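Vemier, a pinça de mão: oito semanas de roupa dobrada e uma folha de cálculo

Comprámos duas. O orçamento inicial previa um braço completo, com base, controlador e um contrato de assistência que custava quase tanto como o braço, e foi a Esther Tanui quem perguntou na reunião de terça-feira para que queríamos nós um braço que ainda não sabia fazer nada. Ficou um silêncio caro. Saímos de lá com autorização para duas pinças Vemier e a promessa de voltar a falar do resto em abril.

A ideia é simples: uma pessoa pega na ferramenta, faz a tarefa, e as gravações servem depois para treinar a máquina que um dia se há de comprar. Cada unidade ficou-nos por 311 euros, sem portes. O fornecedor, a Ollden, chama-lhe "solução de entrada", expressão que na minha experiência significa que os carregadores se vendem à parte. Vendem.

Na mão, é melhor do que eu esperava. O corpo preto é largo e arredondado, os dedos amarelos são placas direitas com uma ranhura na metade de cima, e em casa de gente normal, com roupa em cima da cama, percebe-se depressa onde brilha e onde amua.
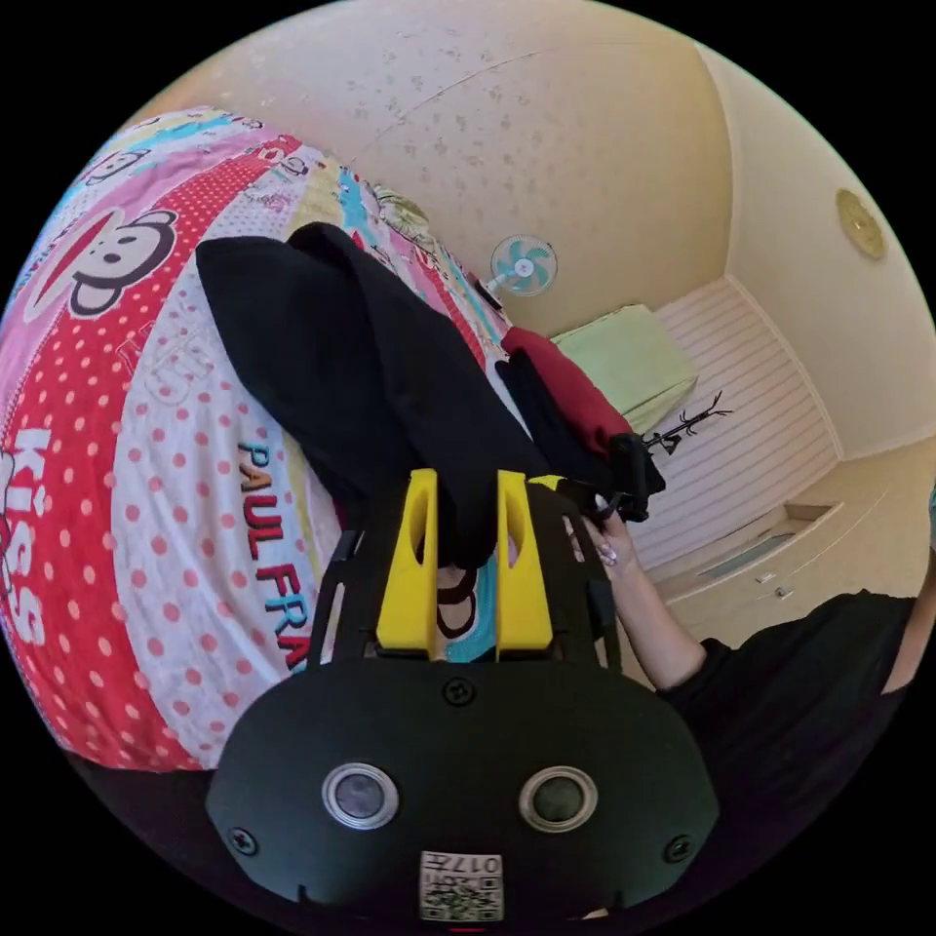

Roupa preta sobre um edredão Paul Frank, com a pinça 017 e uma mão a tratar do tecido.

Com malhas grossas e toalhas, nada a apontar. Com tecidos finos e escuros o caso complica-se: os dedos fecham, a camisola fica onde estava, e a pessoa do outro lado aprende palavras novas. O Nassoro Okoth passou uma tarde inteira a apanhar mangas e concluiu que a ponta devia trazer borracha. A Ollden concordou com ele e mandou-nos o preço da borracha.

O cansaço também entra nas contas. Ao fim de 30 minutos o pulso pede pausa, e convém planear turnos curtos. Nós não planeámos, e pagámos as horas na mesma.

Para quem está a fazer o orçamento: contem com as pontas suplentes, com espaço em disco (muito) e com alguém que reveja as gravações. Esta última linha não aparecia na nossa folha — apareceu depois, com salário. Experimentámos também a Nyaga, mais leve e mais barata, mas devolvemo-la porque a folga nos dedos se notava logo ao segundo dia.

Comprava outra vez? As duas pinças, sim. O braço continua na folha de cálculo, numa célula a amarelo.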